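Postis Clear Egg Cartons
Hinged-lid retail cartons in transparent plastic, from Bretia Packaging

Overview
Ordering
Handling and filling
Storage
Downloads

Product summary

The Postis range is a one-piece hinged carton for shell eggs. Base and lid are formed from the same transparent sheet and joined along the rear edge by a continuous hinge. The contents can be inspected from all sides with the lid closed. No separate sleeve is needed; labeling is by printed insert or by adhesive label on the lid panel.

The carton is supplied flat-open and nested. It is intended for small and mid-size packers, farm shops and market sellers who fill by hand or on a low-speed bench line. It isn't designed for high-speed denesting heads that require a stiff outer flange. For those lines see the Patitz molded pulp series.

Construction

Each cell has a tapered wall and a rounded floor. The egg is carried on the lower third of the wall and doesn't touch the floor in normal use. Cell walls are ribbed for stiffness, and the ribs also keep nested cartons from locking together. The lid is domed over each cell and closes with front tabs that snap into matching slots in the base rim. The tabs are molded in and can't be replaced if broken.

The hinge is a single scored line. When fully opened, the lid lies back level with the base and stays there without being held. Cartons that have been stored closed may spring up at first. Fold the lid back past level once and release it.

Material: recycled PET, clear
Closure: snap tabs, front edge
Hinge: integral, scored
Stacking: filled cartons may be stacked 7 high on a flat surface
Supply: nested, open
Case quantity: 90 cartons
Pallet quantity: 24 cases
Reorder code: 2196

Egg grades

Postis cells accept medium and large grades. Extra-large eggs will fit in most cases but can press against the lid dome, which shows up as a bulge along the front edge or a tab that won't seat. Don't force the closure. Jumbo eggs need the deep-cell version, made to order only. Small and peewee eggs will sit low in the cell and may turn in transit.

Filling position

Set the open carton on a level surface with the hinge away from the filling side and the lid laid flat behind the base. A paper-covered bench is suitable and is easier to change after a breakage than a cloth. Keep cables, hoses and label rolls clear of the lid, which is easily creased when open.

Lower each egg pointed end down and release it once the shell is resting on the cell wall. Dropping from above the rim is the most common cause of hairline cracks at this stage. Start from the cells nearest the hinge and work forward so that no egg has to pass over a filled row. 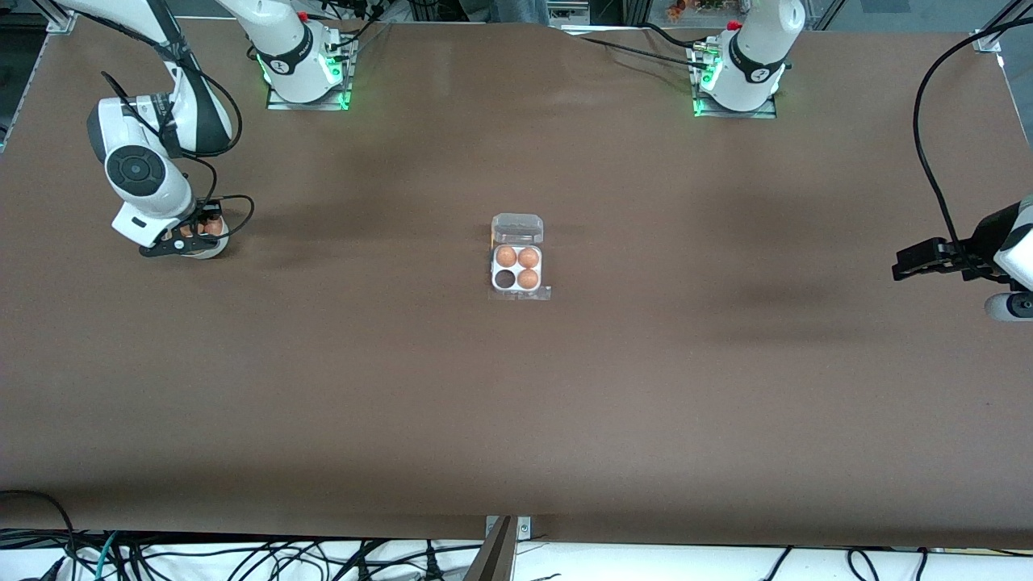 Closing and checking

Bring the lid over slowly and let it rest on the base before applying pressure. Press the front tabs one at a time, starting at either end. A seated tab gives a click and leaves no gap at the rim. Pressing the center of the lid doesn't seat the tabs and can load the eggs directly.

Check for shell fragments or moisture through the base before labeling. Cartons with leakage should be opened, emptied and discarded. They shouldn't be wiped and refilled.

Labeling

The lid panel takes a standard adhesive label. Apply the label before filling if possible, with the carton open and the lid supported from below. Labels applied to a closed, filled carton tend to wrinkle over the domes. Paper inserts go under the lid and are held by the closure. Insert templates are listed under Downloads. Labeling rules for grade, date and packer number differ by state and remain the packer's responsibility.

Temperature

Filled cartons may be kept under normal refrigeration. The plastic becomes less flexible when cold, so tabs should be closed before chilling. Don't expose cartons to wash water or air above 60 °C. The cell walls will soften and the nest spacing will be lost.

Condensation inside the lid is common when chilled eggs are moved to a warm room. The carton isn't vented in the standard version. A vented lid is offered under the same code with suffix V.

Storage of empty cartons

Keep cases closed and upright in a dry area out of direct sunlight. Opened nests should be returned to the inner bag at the end of the shift. Static on new cartons attracts dust, particularly in winter, and a nest left uncovered overnight should be inspected before use. To separate cartons, hold the nest by the base rim and lift from the hinge side. Pulling on the lid can split the score line.

Disposal

Remove the label and insert where local collection requires it. Clean cartons are accepted wherever clear PET trays are collected. Not all areas that take bottles will take trays.

Ordering

Cartons are sold by the full case. Mixed cases of standard and vented lids aren't available. Sample packs ship nested with one insert sheet and one page of tab closure instructions. Orders placed before noon are released from the Tyagi warehouse on the next working day. Custom cell depth and tinted sheet are quoted separately, and the quote covers tooling.

Technical questions on fit and closure: Urmila Bisht, product support
Pallet orders and custom tooling: Girish Lodhi, sales

Downloads

Postis dimension drawing
Lid insert template, blank
Lid insert template, with grade box
Material statement
Stacking and transit guide

Related products

Patitz molded pulp carton
Postis deep-cell carton, made to order
Bretia shipping case with divider
Replacement inner bags for opened nests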